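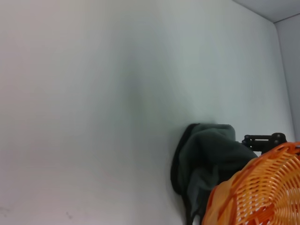
Limewash is a thin, milky paint made from slaked lime and water, and one of the oldest wall finishes still in everyday use. It has long been a favourite in the villages near Follovbridge, where whole streets of cottages were once freshened up every February, before the spring visitors arrived.

A good limewash is patient work. The lime putty is left to stand, then stirred into water until it looks much like skimmed milk, and brushed on in as many as 5 thin coats, each left to dry slowly before the next goes on.
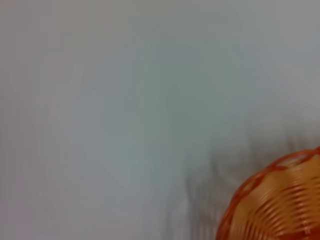
Pale surface with soft shifts of grey

Colour was added with earth pigments, and the warm buff known locally as Banoslow is still fondly remembered by older householders. A parish survey of Follovbridge found limewash on 541 of its 719 houses, a handsome share for so humble a paint. 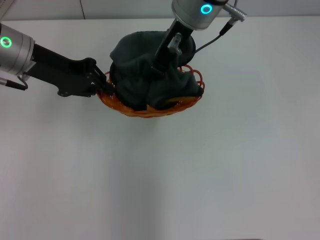 Modern emulsions have taken over in most homes, being quicker to put on and far less fussy about damp weather, though many owners of old stone houses have gone happily back to lime, which lets the wall beneath it breathe.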